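Course 2614, Cloth and Its Care
Notes for session 2: Why cloth creases, and how it hangs
Gilberto Bedoya, Gradville Evening School
24 July 2021

Please read these notes before you come. The first session was on fibers, and I assume you remember the difference between a fiber, a yarn and a cloth. If you missed it, borrow the notes from a classmate, or ask Abelardo Agudelo for the printed copy. He has the key to the sample cupboard as well.

## 1. Two words we will use carefully

In daily speech we say "crease," "wrinkle" and "fold" as if they were one thing. In this course I use them as follows.

- **Fold**: any place where the cloth bends over itself. A fold can disappear as soon as you let go.
- **Crease**: a fold which stays after the force is gone. It may be wanted (the front of a pair of trousers) or unwanted.
- **Wrinkle**: a small unwanted crease, usually one of many, without a clear direction.

Some books use "crease" only for the wanted kind. When you read them, check the first pages to see what the author means.

## 2. What happens inside a bent yarn

Take a strip of paper and bend it. The outer side is stretched and the inner side is pressed together. The same happens to each fiber in a bent yarn, with one important difference: the fibers can slide a little past each other. A yarn made of many fine fibers bends more easily than a single thick fiber of the same weight, and this is the main reason why a fine cotton shirt feels soft and a nylon fishing line does not.

After bending, three things can happen.

1. The fibers were stretched only a little. They spring back, and the cloth becomes flat.
2. The fibers were stretched more. Inside them, some weak bonds between the long molecules opened, and new ones closed in the bent position. The fiber now "prefers" to be bent.
3. The fibers slid past each other, and friction holds them in the new place. The fibers themselves are not changed much, but the yarn is.

Cases 2 and 3 usually come together. A good shake of the garment often helps with case 3. It does very little for case 2.

## 3. Water, heat and time

Cotton, linen and viscose take in water from the air and of course from the wash. Water goes between the molecules and opens the weak bonds. If the cloth is bent at this moment and dries in the bent position, the bonds close again there. A shirt forgotten in the washing machine overnight is the best known case.

Polyester takes in very little water. For polyester the important thing is heat. Above a certain temperature the molecules can move, and when the cloth cools, the shape is fixed. A pleated polyester skirt keeps its pleats through many washes for this reason. It also means that a polyester blouse which was dried hot and left in a heap can have wrinkles that are very hard to remove.

Wool is a special case. It takes in a lot of water, but the fiber has a natural wave and springs back well. Hang a wool jacket in a bathroom with steam for one hour and many wrinkles will go out by themselves. Do not touch the jacket while it is damp.

Time works together with the other two. A fold made for ten seconds is rarely a problem. The same fold under a heavy pile of clothes for one month is a crease.

| Fiber | Creases easily? | What removes the crease best |
|---|---|---|
| Linen | Yes, very | Ironing while damp, high heat |
| Cotton | Yes | Ironing with steam, medium to high heat |
| Viscose | Yes | Low to medium heat, from the back side |
| Wool | Little | Steam and rest on a hanger |
| Silk | Medium | Low heat, from the back side |
| Polyester | Little, if not heated | Low heat, short contact |

Always read the care label first. The table is for learning, and it cannot know what finish or what sewing thread is in your garment.

## 4. The weave matters too

Students often think that the fiber decides everything. Please do this small test at home. Find a plain cotton shirt and a pair of cotton denim trousers. Squeeze a corner of each in your hand, count to 20, and let go. Both are cotton, but the result is different.

In a **plain weave** each yarn goes over one and under one. There are many crossing points, so the yarns have little freedom to move. Thin plain weaves show wrinkles clearly.

In a **twill** (denim is a twill) each yarn passes over two or more before it goes under. There are fewer crossing points, the yarns can shift, and the fold is spread over a larger area.

In a **knit** there are loops. The loops open and close when the cloth is bent, so the yarn itself is bent less. T-shirts wrinkle less than shirts of the same fiber, although they lose their shape in other ways. We come back to this in session 4.

The weight of the cloth also plays a part. In class we will pass around a cotton twill from the Brasenetti sample book which weighs 249 grams per square meter. Compare it with the thin lining cloth on the next page of the book. Please have clean hands – the book is old and we have only one.

## 5. Drape

Drape is the way a cloth hangs under its own weight. A cloth with good drape falls in soft, round folds. A stiff cloth stands away from the body and makes few, large folds with sharp corners.

The classical test is simple. You cut a circle of cloth and lay it on a smaller round plate, so that the edge hangs down freely. A lamp from above makes a shadow, and you measure how large the shadow is. A large shadow means a stiff cloth. A small shadow, with many waves along the edge, means a soft one. We will do it with a dinner plate and the desk lamp, and the numbers will not be exact, but the order of the cloths will be clear enough.

There is also the question of direction. A woven cloth is strong along the warp (the length) and along the weft (the width). On the diagonal, which is called the bias, it gives way very easily. Pull a handkerchief along its edge and then from corner to corner. You will feel it at once. Dressmakers use the bias for skirts that should flow. For the person who washes and irons, the bias is a danger: push a hot iron diagonally over a damp cloth and you can pull it out of shape for good.

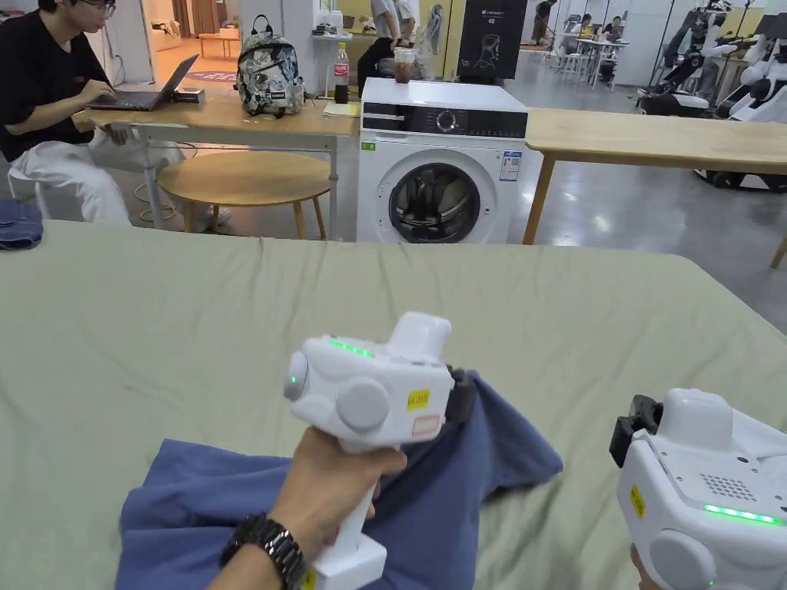
Cloth is never lifted at one point only without moving the area next to it. When you hold it by a pinch, the pull spreads out in lines from that place, and between the lines the cloth must bend, as it has no other way to become shorter. Look at the blue garment on the green table cover: at the side where it is pinched, it rises in a folded peak, and the rest of it lies crumpled. For your notebook, make a drawing of such a peak in pencil, with one line for each fold you can follow. Then try the same pinch at home with one thin and one thick cloth. The thick one will give you a wide, lazy peak and the thin one a narrow one with more folds in it. Linen may keep the mark of your fingers after you let go, and a wool knit usually will not.

## 6. Practical rules for the laundry room

Most of this follows from sections 2 to 5. I put it in short form for those who work with laundry every day.

- Do not overfill the drum. Cloth that has no room to move is pressed into the same folds during the whole wash.
- For shirts and linen, spin at 900 turns per minute or less. A faster spin saves drying time and costs you ironing time.
- Take the load out directly at the end of the program.
- Hold the garment at two points along the warp, for example at both shoulders, and shake it firmly two or three times.
- Smooth collars, cuffs and pocket edges with the hand before drying. Sewn edges have several layers and dry more slowly.
- Iron cotton and linen while still a little damp. Move the iron along the warp.
- Let the ironed piece cool flat or on a hanger before you fold it. Warm cloth takes a new crease easily.

About fabric softener: it puts a thin layer on the fibers, so they slide better. This helps against wrinkles a little. It also makes towels take up less water, so leave it out there. The Restrepo hand towels we use in the workshop are washed without it.

## 7. To prepare for next time

Bring one garment that always gives you trouble with wrinkles. Write down the fiber from the label, the weave (plain, twill, knit or "I do not know"), and how you wash and dry it now. Half a page is enough.

Those who could not do the ironing exercise in February can do it after class with Abelardo. Please tell him before, as there are only two irons. The Runudgate folding boards are in the lower part of the cupboard, and they go back there when you have finished.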